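Kitchen robots in Plonness still slow with the small jobs

The company Ponis has published the first results from its test kitchen in Plonness, where robot arms are given the kind of work that most families do after a meal without thinking. The short answer from the company is that the machines are getting better, but a person is still much faster and makes fewer mistakes.

The tests began in May and are part of a project called Emilier. Its aim is quite modest. Ponis does not want to build a machine that cooks dinner. It wants to know if an arm can clear a worktop, put a spoon back in its place and match a lid to the right container, again and again, without a person who stands beside it and corrects it.

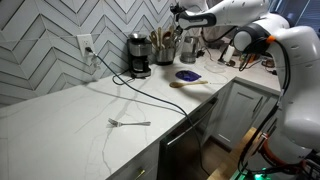

In the first round the arm made 100 attempts at each job. With a wooden spoon it succeeded 68 times. With a thin metal fork lying flat on the worktop it succeeded only 17 times. The company says the fork is difficult for a simple reason: there is very little space between the metal and the stone, and the fingers of the gripper must come in at almost exactly the right height. If they come too low they touch the surface and the arm stops for safety. If they come too high they close on air.

Lids gave a different sort of trouble. A clear lid is hard for the cameras to find on a pale worktop, and a soft silicone lid changes its shape when it is held. A person feels this in the hand and adjusts the grip at once. The arm has to look again, plan again and then try again, and each of these steps takes time.

Ponis counts every attempt, also those made during practice, and the total is now 2,554. The engineers say that the failed attempts are as useful for them as the good ones. Before each new attempt the objects are moved to another position, so that the software can not simply learn one movement by heart. This part of the work is done by hand, and the staff admit it is the most boring part of their day.

The choice of a normal kitchen was discussed for a long time inside the company. An earlier test used a plain table with good light, and the results there were better. When the same software was moved to a kitchen with shining surfaces, electric cables and many tools standing close together, the results dropped at once. The company now believes that table tests say little about daily life in a home, and it has stopped publishing them.
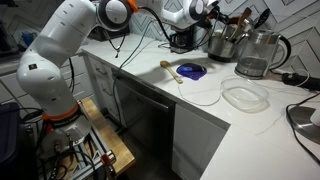

A second group of tests is being prepared with Adugna, a firm which runs several small shops and canteens in the region. Adugna is less interested in homes. It would like a machine that can sort returned food containers and their lids in the back room after the lunch hours, when it has difficulty to find staff. The containers there are all of the same few types, and this should make the job easier than in a private kitchen, where every drawer is different.

Even so, Adugna has not ordered anything. The firm says it will wait until an arm can work through one full afternoon without help. It has also asked how the machine can be cleaned, because food and grease will get on the gripper sooner or later. Ponis answered that a washable cover is being developed, but it did not give a date for it.

The price is another open question. Ponis says only that an arm of this size is at present too expensive for a normal household, and also too heavy to be moved from one room to another by one person. For this reason the first customers will probably be workplaces.

The next round of Emilier will include drawers and the loading of a dishwasher. The company expects the dishwasher to be the harder of the two, as plates must stand in narrow places and the lower basket does not always roll out by the same distance. Results will be published on the Ponis website when the round is finished.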